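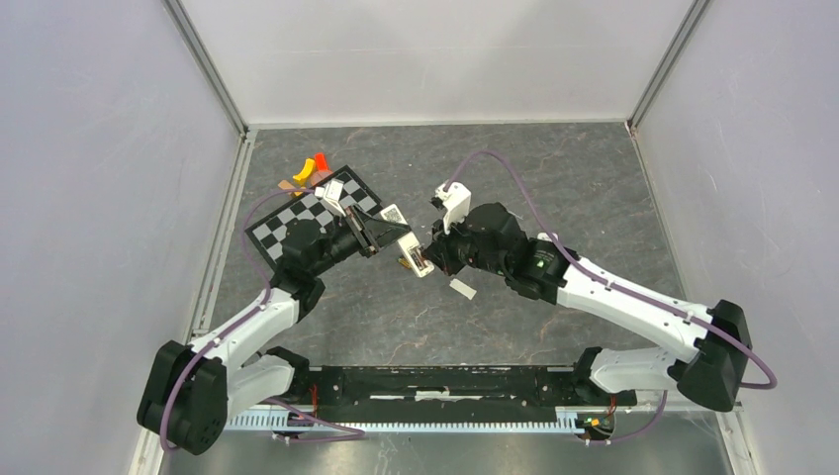
How to paint a small room in a day

Updated Apr 4, 2025

Did our box room at Flavden last July and have done two more since. Quick notes, same order I do it.

What you need

Tub of matt emulsion, I used Wesska in a pale grey. One roller, one two inch brush, tape, filler, sugar soap. Old sheets. A stepladder if your ceilings are high.

Before you open the tin

Shift everything out or into the middle. Wash the walls, top to bottom, then rinse. Fill any holes and leave it 90 minutes. Sand flat, 80 grit if its lumpy, finer after. Wipe the dust off or you'll get bits in the paint.

Tape the skirting and the door frame. Press the edge down hard with your thumb.

Painting

1. Stir it properly. Right to the bottom.

2. Cut in round the edges with the brush, one wall at a time. Don't do the whole room first, the edges dry and you get a line.

3. Roller next. Big W shapes, then fill in. Dont press.
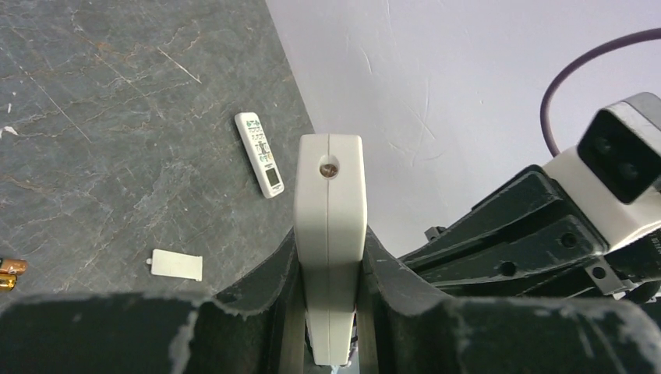
4. Leave it. Windows open, door shut. Wrap the roller in cling film and it'll keep for the second coat.

5. Second coat after 6 hours. Go the same way round.

Getting the tape off

Pull it while the last coat is still a bit tacky, slowly, back on itself. If it tears, score along it with a craft knife. Touch up next day in daylight.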